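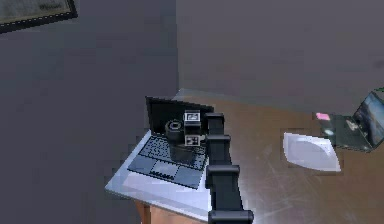 Simulated view: black robot arm, desk and open laptop.

Jakcombe Women's Football: injury and return-to-play project
Progress report to the Tinville Sport Fund, period ending February

Prepared by Hanne Kjærgaard, project lead

Where we are

The grant paid for two things: a part-time physio for the first-team squad and a load-tracking package from Zoker. The physio work is going well. I am less sure about the tracking, and I would sooner say so now than in the final report.

Physio

Lanying Jia started at the beginning of the season and has logged 174 appointments. Most were hamstrings, ankles and the usual knocks. Players used to wait until they couldn't train before telling anyone. Several now come in early, though I can't prove that this is down to the grant, as we also changed the training pitch in the autumn and the new one drains properly.

Ximeng Dong, our left back, played a full match against Tang in February, her first since the knee operation. The local write-up called it a triumph for the programme. It was a good day, but she did most of her rehab with the hospital before we had a physio at all.

Load tracking

Zoker's sales material promises to flag players at risk before they break down. Over the period the software raised 50 red warnings. Lanying went through them with the coach, Zihan Ye, and they found 7 that were followed by a missed session within a fortnight. Two of those were colds. Meanwhile our worst injury of the season, Meifang Qin's broken collarbone, came from a collision at a corner, and no vest was going to see that coming.

Zihan has stopped resting players on the strength of a warning alone. He still likes the distance figures and uses them to plan the Wednesday session – they showed that the wide players were doing far more sprinting than he had thought. That is useful, but a cheaper package would do it.

Zoker say the warnings improve with a second season of data. They said much the same about the first three months. I have asked them for results from other clubs of our size and have so far had a brochure.

Spending

Physio hours are on budget. The tracking licence was paid up front and can't be refunded. We have spent less than planned on strapping and gym hire, and would like to move what is left into extra physio time for the reserves, who currently get whatever Lanying can fit in after 8 pm.

Decisions we need from the Fund

1. Permission to move the underspend as described.
2. A view on whether the second-year licence has to be renewed under the grant terms. My recommendation is that it should not be, unless Zoker produce something better than a brochure by the time the renewal falls due.

Player survey forms are still coming in and will follow separately.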